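So the bug that ate most of my September has finally been found, and I'm writing it up mostly so I stop telling people about it at dinner.

Quick background for anyone new. I've been tinkering with a two-armed setup in simulation, on a small project we call Navadon, together with Sanaa El Sherbiny (who does the control side and is much more patient than I am). The task sounds dead simple: there's a drink can on a plate on a kitchen bench, and the two arms have to get it off the plate without making a mess of everything else. We'd queue up 1,000 runs overnight, go to bed and read the log over breakfast.

And the log looked great! Way too great. The success figure kept climbing, so I got cocky and started replaying runs at random, and in the second one I opened the can never left the plate. The right arm's finger came in low, met the rim, and the plate got shoved sideways with the can riding along on top like a passenger. The scorer had marked it as a pass. I replayed it about 40 times looking for a lift I'd missed – there wasn't one.
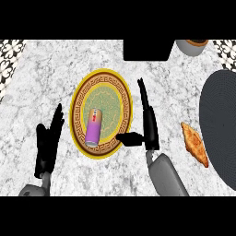
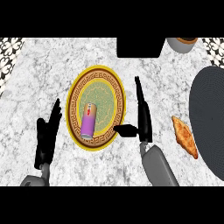
My success check only asked whether the can had moved far enough from its starting spot. It never asked whether the can had gone up. Push the plate hard enough and you've "picked up" the can, as far as my code was concerned. I wrote that check in an afternoon and never looked at it again, which Sanaa was very nice about, considering.

There was a second problem hiding behind the first. The force limit on the fingers was only being applied when they closed, so an arm sweeping sideways into something had no limit at all. In a simulator that costs you a bit of pride. On real hardware with a real ceramic plate, and somebody's hand nearby, I don't want to think about it. Ismail Belhaj read my notes and said he'd have pulled the plug on the whole thing until the limit was fixed, and he's right, so we did.

Where it stands now: the check wants height as well as distance, any contact with the plate over the limit stops both arms, and every overnight batch gets a handful of replays watched by a human before we believe the number. The score has dropped like a stone, naturally. I'm still not sure whether the plate should count as an obstacle or as something the arms are allowed to steady with one finger. Sanaa says steady, I say obstacle, and we've got a branch going for each.

Posted 3/3/23 | Contact | Copyright Navadon notes | Back to top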